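Skutton 2 for Two-Arm Benches: A Long Look at a Planner That Asks First
Tools & Software Reviews, September 2020

I put off buying Skutton for most of a year, partly from thrift and partly because I had grown fond of the pile of scripts I was already using to move my arms, the way you grow fond of a car with a door that sticks. Then the folks at Flostton brought out version 2, with the perception module folded into the base license, and I ran out of excuses. I've lived with it for a good while now, on small arms and ordinary bench clutter, and I have plenty to say.

Skutton does three jobs. It takes in your camera streams, it proposes grasps, and it plans motion for one or two arms so they don't run into each other. You can use any of these by itself, and I would encourage you to start with the grasp proposals, as they're easily the best part of the package.

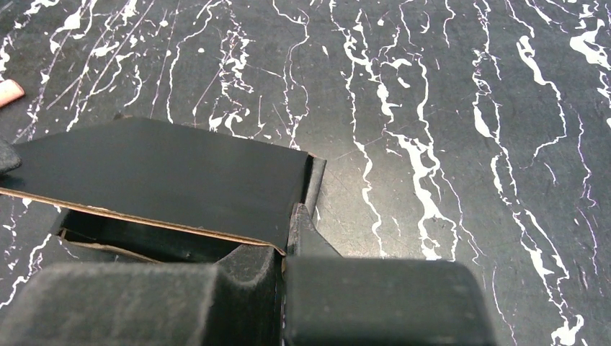 Grasp proposals show up as little ghost fingers drawn over the live wrist view, each with a score beside it, and you can click through them before anything moves. I love this. My old scripts simply picked one and went, and I would sit there with my hand over the stop button. Dark on dark is where I expected trouble, and a matte black box with its lid tipped part way open, sitting on charcoal gray with white streaks running all over it, is as unkind a test as I know how to set up. The segmenter wanted to treat the lid and the side wall as two separate objects, and it took a bit of fiddling with the edge weight slider (it's under Advanced, and why it's under Advanced I couldn't tell you) before the two were joined into a single thing. Once I'd saved that as a profile I stopped having to think about it.

The other thing I want to praise is the force settings. You get a plain slider for how hard the fingers close, plus a "soft stop" option that watches the motor current and eases off when it climbs. Cardboard is a good teacher here -- too timid and it slides, too bold and you have a creased box. I settled on a low setting with a slow close, and I've kept it for nearly everything since.

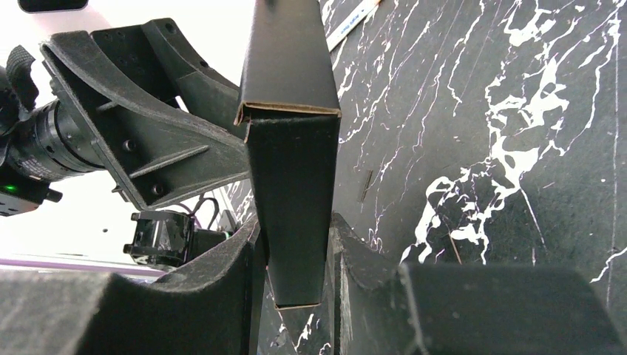 Page 17

Now for setup, which is less cheerful. Hand-eye calibration asks for 200 poses per arm by default, and while it does drive the arm through them by itself, you'll want a sandwich. The manual says you can get by with fewer. I tried, and my grasps came out shifted to one side, so I went back and did the whole thing properly. There is also no undo on the calibration screen. If you press Replace when you meant Compare, your old calibration is gone, and I say this with some feeling.

I should mention the logging too, which I didn't expect to care about and now lean on every day. Each attempt is saved with the camera views, the joint positions and the chosen grasp lined up on one timeline, and you can scrub back and forth through it like a home movie. I have 624 attempts in there so far. Being able to pull up the wrist view and the planned path together has taught me more about my own bad habits 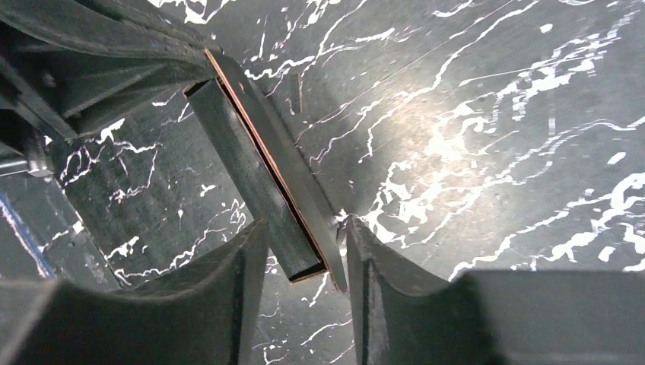
than any amount of staring at error codes, and it's how I learned that I had been setting my approach distance far too short for anything long and thin. The planner treats the fingers as simple blocks unless you load a proper model of them, and with simple blocks it gets nervous near the table and takes the long way around. Load the model. Manolakis sells ready-made ones for common grippers, or you can measure your own on a rainy afternoon as I did.

Two-arm planning is the part you pay extra for. It keeps a bubble around each arm, and you can shrink the bubbles inside a shared zone so the grippers can work close together. It's cautious, and sometimes one arm will wait for the other when there seems to be plenty of room, but I'd take cautious over the alternative any day!

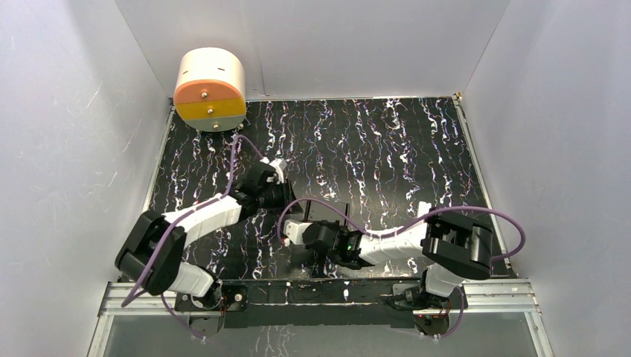
Both grippers near the middle of the bench, cylinder in the back left corner.

Cables are still your own problem, mind you. Skutton knows nothing of them, and a wide loop off the elbow won't show up anywhere in the collision view. Bulham's planner has a crude cable check, and I do wish Flostton would borrow the idea.

The full two-arm license is $2,000, which made me swallow. The single-arm version is a good deal gentler, and you can upgrade later for the difference. Support has been kind and prompt with me, and a December update is supposed to bring that missing undo button.

Four stars out of five from me, and I'll gladly revisit the fifth when the undo arrives.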